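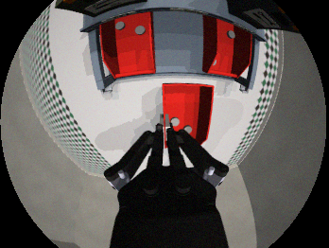 Issue 81, page 8

Notes from the simulation bench

It has been a good long winter for the group, and since several of you wrote in after the last issue asking what became of the tray task, I thought I would take up a little more of the page than usual and tell you properly. The short version is that Severyn Kobzar's idea works, mostly, and that it works for a reason we did not expect. The long version follows, so pour yourself something warm.

Those of you who have been reading since the early issues will remember that Sornevum is our name for the whole business of teaching an arm in simulation first and on the bench second. We build a table, a rack and some bins out of nothing but numbers, we let a policy practice on them for as long as the cluster will have us, and then we find out how much of what it learned was about the world and how much was about our rendering. The answer has usually been humbling. Last year's policy, you may recall, had fallen deeply in love with one particular shade of shadow, and once we changed the lighting it would hover over the table like a person who has walked into the kitchen and forgotten why.

This round is about the wrist view. A policy that has to put a red thing into a gray rack needs to know two sorts of things: where everything is on the table, which a camera standing off to one side can tell it very nicely, and how the fingertips sit against whatever they are approaching, which the side camera is hopeless at. The wrist camera is wonderful for the second job. We give it a very wide lens, so wide that straight lines bow and the floor curls up at the sides, and the fingertips stay in sight all the way down. The trouble is that a network trained on both views tends to pick a favorite early on and stop listening to the other one. In our case it picked the side view, and then it would arrive over the part beautifully and miss by the width of a finger.

Severyn's method, which he calls Daluder (he has promised to explain the name at some point and I have stopped holding my breath), is simple enough that I was a little cross not to have thought of it. During training we take one of the views away. We don't do it at random, which people have tried before and which we tried too, with middling results. Daluder keeps a running guess at which view the policy is leaning on at that moment, and that is the one it hides, for a short stretch, until the other view has been made to carry some weight. Then it gives the view back. Zakhar Shevchuk compares it to his piano teacher, who used to make him play with the left hand alone whenever the right got too pleased with itself, and I think that is fair.

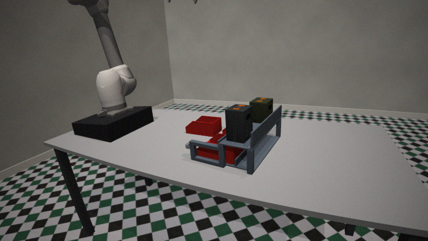
The layout matters more than you might think, too. With everything bunched up together, the rack is forever getting between the camera and something the policy would like to see, and a bin on the lower level is glimpsed mostly through the bars. We used to treat that as a nuisance and spread things out so that the poor network had a fighting chance. Zakhar argued for leaving the clutter alone, and he argued for it at some length, over two lunches and part of a bus ride, and I am glad now that he did. A view that is blocked some of the time gives Daluder something real to work with, and the policy learns when the side camera can be believed and when it had better trust its own wrist.

Now for the numbers, which I know some of you skip straight to. We trained on 2000 simulated demonstrations, the same ones for every method, and then tested on 511 fresh starting layouts that no policy had seen. A trial counted only if the red part ended up seated in its place and stayed there after the fingers let go. With both views and no hiding at all, the policy managed it in 54 percent of trials. Hiding views at random brought that up to 63. Daluder got to 81, and it got there with the same network and the same training time, so there is no bigger engine tucked under the hood.

I should be careful here, as Zakhar has reminded me more than once while reading this over my shoulder. These are all simulated trials. The blocks have clean colors, the white dots on them are easy to find, and the friction is whatever we told it to be. We also found one kind of mistake that got slightly worse. When the part starts out turned nearly edge-on to the wrist camera, the Daluder policy will sometimes back off and come in again, and once in a while it does this over and over until the clock runs out. The plain policy would simply have plowed ahead, and now and then plowing ahead is the right thing to do. Severyn thinks the running guess is being updated too quickly and is trying a slower one this month. I have a suspicion it is the wide lens, which squeezes everything near its rim, and we have a small wager on it involving poppy seed cake.

The part that surprised us came out when we looked inside the trained policy to see which view it was using, step by step. We had pictured an even split. What we found was closer to a handoff. On the way across the table it listens almost entirely to the side view, and then as the fingertips come down near the part, attention swings over to the wrist in the space of a few frames and stays there until the grip is made. We never told it to do that. The policy trained with random hiding shows a much mushier version of the same thing, and the plain one hardly shows it at all. I have been staring at those curves for most of a week and I am still rather charmed by them.

What comes next is Hunport, our nickname for the real bench down the hall, where the same trials will be run on a physical arm. Severyn has the camera mounts worked out, and Zakhar is fitting the simulated lens to the real one, a fussy job that he claims to enjoy. The Zinchenko fund has kindly agreed to carry the bench work for another stretch, and we are very grateful, particularly those of us who had begun pricing secondhand motors.

The training code and the test layouts will go up on the group page on 5th February, with a readme that I have been told is too long. If you try Daluder with three views or more, please do write and tell us how it went, even if it went badly. We have only ever had two, and I would dearly like to know whether the handoff survives when there is a third camera in the conversation.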